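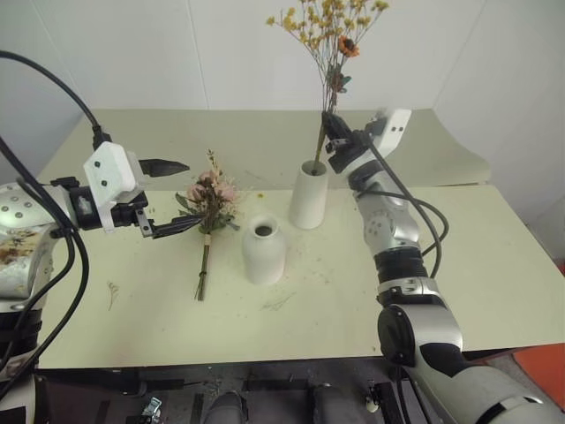

Flower arranging task with a two-arm robot, right gripper on the stems of the yellow spray.

Call for Participants: Working Group on Good Practice for Two-Arm Robots in Shared Workspaces

The Nunier Institute, Isville, invites applications from people who wish to take part in drafting a code of practice for robots that handle light household and retail goods near people. Applications are open until August 23, 2022.

Background

Existing safety rules for industrial robots were written largely for fenced cells and fixed routines. Many of the machines now used in research rooms, shops and training centers work at an ordinary table, with ordinary objects, and with an operator standing close by. The Institute published a first draft of its guidance in May and received more than 400 written comments. Most of them concerned three subjects: cable routing, the handling of fragile items, and the cleaning of work surfaces between sessions. The working group will revise the draft in light of those comments.

What participants will do

Participants will attend 3 two-day meetings, two in Isville and one at the Palma test hall in Ikby. Between meetings they will review draft sections and return written remarks. At the test hall they will observe tabletop tasks and check whether the draft rules can be followed as written. Sections assigned to the group include:

- Start-of-session checks on arms, grippers and cables
- Safe distance for operators and observers while the arms are powered
- Grip limits for dried plants, ceramics, glass and paper goods
- Removal of debris from the table, and when work must stop for it
- Records of faults, contact events and damaged items

Who may apply

The Institute seeks operators, maintenance staff, safety officers, trainers and researchers with at least one year of direct experience with robot arms. Persons who work beside such machines but do not operate them are also encouraged to apply — their views were underrepresented in the comments on the first draft. No engineering degree is required. Applicants must be 18 or older and able to read and comment on technical text in English.

Employees of robot manufacturers may apply, but must declare their employer and will not vote on sections that concern grip limits.

Terms

Each participant will receive a fee of $2,000, payable after the final meeting. Travel and lodging are arranged by the Institute. Safety training is given at the test hall before the first observation, and no participant may enter the marked work area without it. Participants agree to keep draft text confidential until it is released for public comment.

How to apply

Send a one-page statement of experience and the name of one reference to the Standards Office of the Nunier Institute. Please state which section of the draft you would prefer to work on. Applicants will be informed of the decision in writing.

© 2022 Nunier Institute, Isville | Contact | Accessibility | Back to top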